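Soaking glass noodles: cold, warm or boiling?

Home Cooking > Noodles, Rice and Grains
4 replies

brerano_kitchen
OK, I have to gush for a second. I finally made japchae that didn't turn into one solid lump! For years I boiled the noodles straight from the bag like spaghetti and then wondered why I was serving a brick. This time I soaked them in cold water while I cut the vegetables, gave them a very short dip in the boiling pot, and tossed them with sesame oil right away. Springy, shiny, gorgeous. My sister had three bowls.

What does everybody else do? And do you weigh yours? I used to grab a handful and hope, and I always ended up with enough to feed the block.

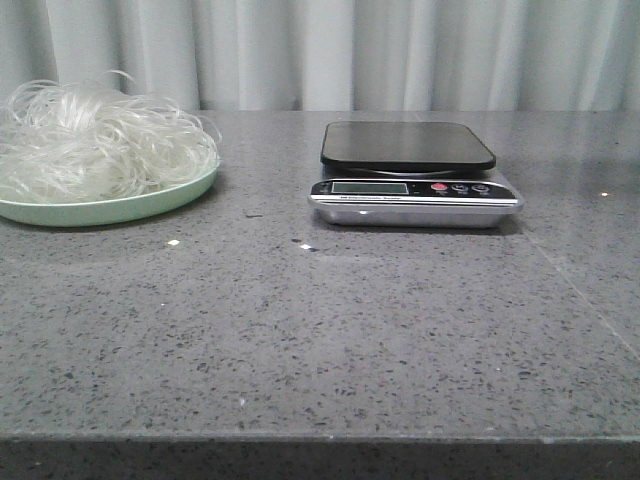
My other question is about the sauce. Soy and sugar go on the noodles first in my house, before any vegetables go in, and I let them drink it up in the pan. Marisol (my neighbor, great cook) says it should all go in together at the end. I tried it her way on Wednesday and thought it tasted flat.

dekeler
Congrats on the japchae! Sauce first, every time. I have to disagree on the soak, though. Sweet potato noodles can go right in boiling water, no soak at all, as long as you rinse them cold afterward and really shake them dry. Mung bean ones are a different animal. Those I only ever cover with hot tap water.

nelly_c
Cold soak for me too, especially for soup. They finish cooking in the broth and pick up so much flavor — I could live on that.
I do think rinsing is a mistake if you're stir-frying. You wash off the starch and the sauce slides right off.

dekeler
Nelly, try it side by side sometime. Mine clump like crazy without the rinse, and the sauce sticks fine if the pan is hot enough.

mamani286
Team scale here! I go by dry weight and write it on the bag so I don't have to look it up again. Also, cut them with scissors after they soften. I tried cutting them dry once and was finding pieces behind the stove until May.

brerano_kitchen
Scissors, yes!! Okay, I'm making a half batch rinsed and a half batch not, and I'll report back this weekend. Nelly, which broth do you use?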